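Visit report: the Laing lobby and the Povico collection days
Posted in October

Our small group from Westard went to see how Pesar collects examples for its table-tidying model. I had read their short project page before, but a page does not tell you how tired the wrist becomes, so I was glad we could go in person. The work is done in the ground floor hall of the Laing building, at a long black table beside the wall bench, and the project has the name Povico.

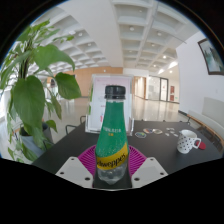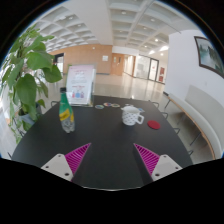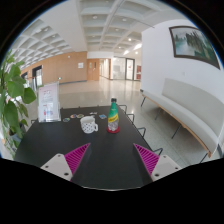
Views from the hand-held gripper at the Laing table. The bottle, the mug and the coasters are in different places from one picture to another.

The main idea is easy to follow. A person holds the gripper in the hand and does the task, and the camera on the tool records what the fingers meet. Later the model learns from these recordings. One recording is called an episode. At the end of our visit the Povico set had 321 episodes from this table, and the plan is to stop at 600 and move to another room.

The task on our day was "bottle to coaster". You begin with the fingers open, go to the bottle, close, lift, carry it to the red coaster, put it down and go back. It sounds like nothing. My first try was rejected because I turned my wrist too quickly and the tracking lost its position. The second was rejected also, I had put the bottle down half on the coaster and half on the table. The third they kept.

What I did not expect is how much time goes to changing the table. After every 6 episodes the person must move the things: the mug to the other side, the small coasters spread out or pushed together, the bottle nearer or farther. They have a printed list of layouts, but they told us the list is used mostly in the morning. After lunch people just put the things where they want, and the team thinks these afternoon layouts are better for the model. I would like to see a comparison of this. They did not have one yet.

The lens is very wide, so the recording takes in the ceiling, the floor and the far end of the hall together with the fingers. One of us asked if it would be better to hang a plain curtain around the table. The answer was no, they want the background to stay, with people passing and the light changing through the day. The ribbed pink pads are soft and they bend around the bottle when you close. On the mug handle I found them more difficult, the handle wanted to turn inside the grip.

A session is 40 minutes and then you must give the tool to the next person. I thought this was too strict until I did one – my thumb was stiff until the evening.

Some practical notes for colleagues who will go next:

Come before 10 in the morning, the hall is more quiet then.

Wear sleeves that are not loose. Two of our episodes were marked for checking because a sleeve came in front of the lens.

Ask to see the rejected episodes. They are more useful than the good ones if you want to write your own instructions.

We will try the same task at Westard with our own table and our own mugs, and Pesar has agreed to look at the first recordings.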